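Print this page E-mail this page Shares: 12 Comments: 3

Section 4. Running a Visitor Demonstration

This section covers the hand-held gripper demonstration used at Stodby open days and on school or customer visits. It assumes that the grippers have been charged and paired as described in Section 2, and that the recording computer is on. For the arm demonstration at the Hilthorpe site, see Section 5.

4.1 Before the visitors arrive

1. Pick a table that people can stand at from at least two sides. Height matters more than size. Visitors should be able to work with their elbows slightly bent.

2. Wipe both finger pads on each gripper with a dry cloth. Do not use alcohol on the blue strips.

3. Squeeze each handle fully and let go. The fingers should close evenly and open again without sticking. If one side lags, swap the gripper for the spare and put a tag on it for Da-eun Koo.

4. Start a new session on the recording computer and type OPENDAY in the label field. Sessions without this label get mixed in with the working data and have to be taken out by hand.

5. Set the session limit to 100 recordings. The computer will stop on its own when the limit is reached.

Note: The Zumbridge carrying case has foam cutouts for 2 grippers. The spare travels in the outer pocket, handle down.

CAUTION: Keep hair, scarves and lanyards away from the linkage. The pivots can pinch. Children under 12 must have an adult standing with them while they hold a gripper.

4.2 Choosing and laying out the objects

Small household things work better than test blocks. People know what a bracelet or a hair clip weighs and how it ought to be picked up, so they notice quickly what the gripper makes difficult. Mix soft items with hard ones. Anything sharp, or small enough to be swallowed, stays out of the set when young children are expected.

1. Place a shallow open box toward the far side of the table.

2. Put the soft and round items inside the box. Hair ties, braided bands and wristbands are all suitable. Let some of them overlap – separating two bands is a good second task for anyone who finds the first one easy.

3. Lay one or two hard items on the table in front of the box, with enough space between them for two people to work side by side.

4. Leave the near edge of the table free for hands and handles.

Do not borrow jewelry from visitors, even if they offer. At the February visit a ring went home in the Sobczak case and had to be mailed back.

4.3 Giving the demonstration

1. Hold a gripper yourself and pick up one hard item at normal speed. Put it in the box. Say nothing until you have finished.

2. Do it again slowly, and explain that the motion of the hand and the opening of the fingers are being recorded together.

3. Hand the gripper to the first visitor. Ask them to point the fingers at the item before they squeeze.

4. When two people work at once, have one come in from the front and the other from the side. Each should choose an item before starting.
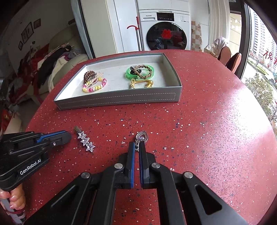
5. If a visitor misses, let them try again without helping. Misses are kept in the session and do no harm to it.

6. After three tries, move on to the next person. With a large group, keep the line along one side of the table so the others can see.

7. Between groups, put the hard items back on the table and look over the finger pads for lint.

Note: Thin flat pieces are the hardest to lift from a smooth surface. Tell people to bring the fingers down low and close them slowly. If that fails, they can slide the piece against the wall of the box and grip it there.

CAUTION: Strong light from a window can wash out the camera view. Check the preview on the computer at the start and again every hour – the sun moves, and a table that was fine in the morning may not be fine after lunch. Draw a curtain or turn the table if needed.

4.4 Closing the session

1. Press Stop on the computer and wait for the green check mark before unplugging anything.

2. Count the objects against the card in the lid of the case.

3. Return the grippers to the foam with the fingers closed.

4. Write the group name and any faults on the visit sheet. Visitor comments can go on the back.

Section last revised Sunday, October 15, 2023.

Was this section helpful? 2 comments Print E-mail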